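Recording Handheld Gripper Demonstrations: Student Procedure
Festhorpe Robotics Club, Plondville Campus

Purpose

This page sets out the procedure for recording demonstrations with the two handheld grippers. It applies to all members contributing to the November household tasks project. Members who have not completed the safety session should do so before signing out equipment.

Before You Begin

Reserve a recording slot through the club calendar. Slots last 30 minutes and must be booked by noon on Friday for the following week. Collect the Uvwood case from the equipment room and confirm that both grippers, the cables and the head strap are inside. Report missing items before leaving the room.

Step 1. Prepare the Area

Choose the furniture and objects listed on your task sheet. Switch on the overhead lights and close the blinds. Leave ordinary household items in place unless the task sheet says otherwise - the project calls for rooms as people use them.

Step 2. Check the Markers

Each gripper carries a white cube printed with black square codes. Wipe the faces with a dry cloth and make sure that none is peeling or creased. Hold both grippers in front of you and confirm in the Zalewska software that each one is detected. If detection drops out, correct the lighting first and repeat the check.

Step 3. Fit the Head Camera

Tighten the strap until the camera does not shift when you look down. Your hands should remain in view when your arms are extended. Route any cable along your body so that it does not pull during the task.

Step 4. Perform the Task

Start the recording and wait for the tone. Work at a steady pace, with one gripper in each hand. For soft items on a sofa, reach in with both grippers and bring the jaws to either side of the item before closing them. Dark items on dark upholstery require particular care, as their edges are hard to judge in playback. Keep your head directed toward the item throughout.
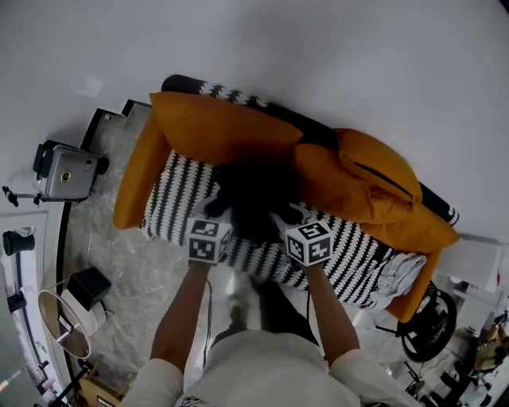
Step 5. Review and Label

Play back each recording before beginning the next. Discard any in which a marker cube is hidden for more than five seconds. Label the remainder with the task number and your member initials, then upload them to the shared folder. A complete session consists of 8 accepted recordings.

Step 6. Return the Equipment

Place the grippers in the case with the jaws open and connect the charger. Sign the equipment log in Room 69 before leaving.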